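4. Registering for the Neighborhood Liaison Portal

1. Enter your name, block and phone number, then press Continue.
2. Type the code from your Vundum precinct letter. Codes expire after 12 days.
3. Choose the congregation or civic group you speak for.

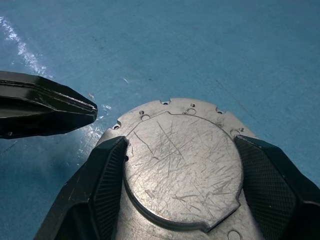 Community Affairs Unit, Vundum Precinct

4. Upload your letter of appointment as a PDF.
5. Press Submit.

Note: Macario Espinoza approves new accounts on weekdays.

Caution: Do not report crimes in progress here. Call the emergency line.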